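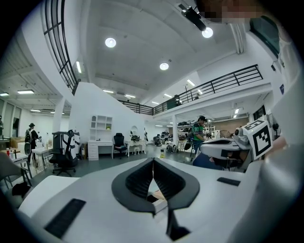
Gruvo Wall and Ceiling Paint, Matte White
Water-based interior paint for workshops, studios and other large rooms
Made by Movham

Product overview

Gruvo Matte White is an interior paint for walls and ceilings in rooms where people work many hours under strong lamps. It gives a flat white surface without shine, so the light of the lamps is spread softly and does not come back into the eyes. It is sold ready to use and needs no hardener.

We developed Gruvo for customers who must paint big surfaces in one color and do not want to see where one day of work stopped and the next day began. For this reason the paint stays open a little longer than our ordinary wall paint. A painter working with a roller has enough time to come back to the wet edge, also on a wide ceiling.

The paint is not intended for floors, for outside walls, or for places where water runs down the wall regularly. For these uses please look at our page for Wirkuvel, which is a different product with a different binder. Please do not mix the two in one bucket. The mixture looks good at first and then becomes grainy.

Where it can be used

Gruvo can be applied on gypsum board, on cement plaster, on concrete, on lime plaster older than one year, and on old wall paint which is still firmly attached. On curved ceilings it behaves well, because it does not sag easily when the layer is even.

On new gypsum board you need a primer first. The paper of the board and the filled joints absorb water differently, and without primer the joints will be visible as dull bands when light comes from the side. Many customers write to us about "stripes in the paint" and in most of these letters the primer was left out.

On metal parts, such as pipes and brackets, the paint will stick only if the metal was already painted and was made rough with fine sandpaper. Bare steel will rust through a water-based paint.

Available sizes and versions

Small can, 3 liters. For repairs and for trying the color on your own wall.
Large bucket, 10 liters. The usual choice.
Drum, 60 liters. For contractors, delivered on a pallet. Please order it before the work is planned, as we fill drums only on request.

The paint is made in two whites. "Clear White" is slightly cool. "Soft White" has a very small amount of yellow in it and looks calmer under cool lamps. They are not the same product with two labels, and a repair in one on top of the other will be seen. The name of the white is printed on the lid and also on the side of the bucket, as lids are often exchanged on the building site.

We do not tint Gruvo in other colors. The base is full of white pigment and takes only weak pastel tones, and we were not satisfied with the results.

Preparing the surface

The wall must be dry, clean and firm. Rub it with your hand. If your hand becomes white, the old paint is chalking and must be washed and then fixed with a deep primer.

Grease should be washed off with warm water and a mild cleaner, and the wall rinsed with clean water afterward. Old water stains and nicotine must be closed with a stain-blocking primer. Gruvo alone will not hold them back, even in three coats.

Fill cracks and screw holes, let the filler dry fully, and sand with 120 paper. Remove the dust with a brush or vacuum cleaner. A lamp held close to the wall will show you the places you missed.

Applying the paint

Stir well before use, down to the bottom of the bucket. If you need more than one bucket for the same ceiling, pour them together in a bigger container and stir again. All our batches are checked against a standard plate, but the eye is very sensitive on a large white surface.

For the first coat you may add up to 5 percent clean water. The second coat should be used as it is.

Use a roller with medium nap. Start at the window side and work away from the light. Roll in strips, always into the wet edge, and finish each strip in the same direction. Do not go back to a place which has started to dry, even if you see a small mistake there. It is better to leave it for the second coat.

Airless spray is possible with a 0.019 inch tip. Filter the paint first. If you spray, we recommend to roll lightly over the wet surface, so that a later repair by roller will have the same texture.

Temperature of air and wall should be between 50 and 86 °F during the work and during the night after it. In February we receive more complaints than in any other month, and it is nearly always a cold wall in an unheated hall. The air was warm on the day of painting, but the concrete was not.

Drying

Dry to touch after two hours, second coat after six hours, at 68 °F and normal humidity. The full washing resistance is reached after four weeks. Until then please do not clean the surface with a wet cloth, and do not put adhesive tape on it.

Coverage

One large bucket is enough for 700 square feet in one coat on a smooth, primed surface. On rough concrete you will need clearly more. If the surface is unknown, paint a small area with a measured quantity and calculate from there.

For orders above 2,000 square feet our office can prepare the calculation for you. Send a simple drawing with the length, width and height of the room, and say if the ceiling is flat or curved. A curved ceiling has more surface than the floor below it, and this is forgotten often.

Notes for lighting

A matte white ceiling can make it possible to use fewer lamps, but we cannot promise a number. It depends on the height, on the floor and on the lamps. If you change both the paint and the lamps, please change the lamps first and choose the white afterward. Su-bin Hwang in our sample room will send two painted cards, one of each white, which you can keep against the wall for some days and look at in the morning and in the evening.

Cleaning and repairs

Dry dust can be taken off with a soft broom. Marks from hands and shoes can be cleaned with a damp sponge and little pressure. Strong rubbing will polish the matte surface and leave a shiny spot, and the only cure is new paint.

For repairs, keep some paint from the same batch in a tightly closed glass jar and write the batch number on it. On a ceiling, repaint from one corner or joint to the next, as a small patch in the middle will be visible from the side.

Tools are washed with water immediately after use.

Storage and disposal

Store closed, in a cool place, protected from frost. Unopened buckets keep for two years. Paint that was frozen once must not be used, also if it looks normal after stirring. Do not pour remains into the drain. Dried remains can usually go with household waste, but please ask your local office.

Safety

Keep away from children. Open the windows during work and drying. When sanding, wear a dust mask. The paint contains a preservative that can cause an allergic reaction on sensitive skin, so gloves are recommended. The safety data sheet is included with every delivery and can be requested in advance.

Ordering and delivery

Small cans and large buckets are kept in stock. Orders above 400 dollars are delivered free of charge on the mainland. We do not ship by air. From the first frost until spring we send paint only with heated transport, which can add some days.

Unopened buckets can be returned within 30 days. Drums are filled for you and cannot be returned.

Questions about surfaces and primers: Dindo Mangubat, technical advice
Questions about orders and pallets: Renata Ledesma, sales office
Color cards: Su-bin Hwang, sample room

Page last changed 26 July 2014. Changed: spray tip size, drying time before second coat.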